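April 23, 2021

Second day on the sourdough hydration log. Starter fed at 7 a.m. from the Lerkever jar, equal weights flour and water, lid loose. It had doubled by early afternoon, which is slower than the last batch but within the range I have been getting since I moved the jar off the shelf above the radiator.

Dough: 500 g Fagerlund bread flour, water at 88 percent, salt at 2 percent. That comes to 440 g water and 10 g salt. I held back a small part of the water and worked it in with the salt. The dough took it up, but slowly, and for the first half hour it would not hold any shape in the bowl. Four folds at thirty-minute intervals. After the third it came away from the sides in one piece.

The Gemitz thermometer and the oven dial still disagree. I trust the thermometer. Preheated with the Stendis pot inside, lid on, for a full hour. Lid off at twenty-five minutes.

Crumb is open at the top and tight along the base, same as last time. Idun Sjöberg looked at a slice and thinks the shaping is too light for dough this wet. She does hers at 75 percent and gets an even crumb, so the comparison is of limited use, but she may be right about the shaping. Crust good. Bottom a shade too dark. Flavor mild, more milk than vinegar.

Need to buy rice flour for the basket. Wheat flour alone stuck again on one side and tore the skin when I turned it out.
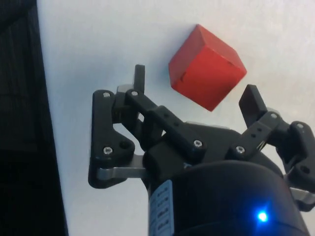 Small red cube, off the table.

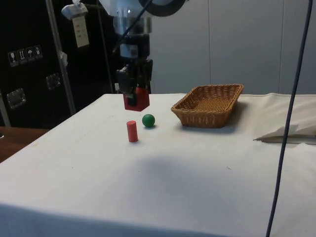 Does a wetter dough need a longer bake?

It usually needs a little longer with the lid off, so the extra water can leave the crumb. I will add five minutes uncovered next time, put a tray under the pot to protect the base, and leave the flour and salt as they are.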